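Home | Products | Grippers | Articles | Search

Grernidum Picker

The Grernidum Picker is a produce-handling kit sold by Bindmont, for small grocers and packing rooms. Consists of an arm mount, a gripper with padded fingers, a wrist camera and control software. Sold as a kit or as a monthly service. Designed by Mahsa Ghorbani, first shown in July at the Golestani trade hall.

Main use is order picking. Fruit goes from shelf to crate or crate to shelf, one piece at a time. The soft padding is meant to keep skins from brusing. Lemons, limes, apples and oranges are on the standard list; berries are not supported.
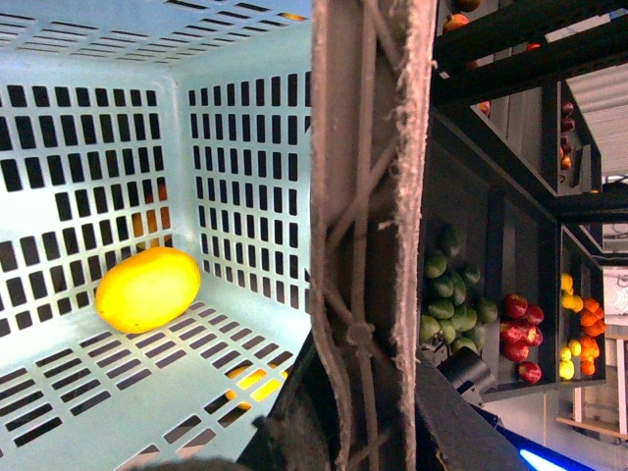 Setup takes 60 minutes according to the maker, longer if shelves are uneven. Slotted crates are fine. Deep crates less so, the wrist needs room to turn. Pads wear and are changed after 1000 picks, spares sold seperately.

Reception mixed. A trial at the Zurkov packing room logged 918 picks in one shift, with few drops. Staff there liked the grip, disliked the software menus. Price also a complaint, over 2035 dollars for the kit without the arm. The service plan covers pads and remote support but not shipping.

A wider finger for melons is planned. No release date given.

Last updated: 23/09/2022

Contact | Copyright Bindmont | Back to top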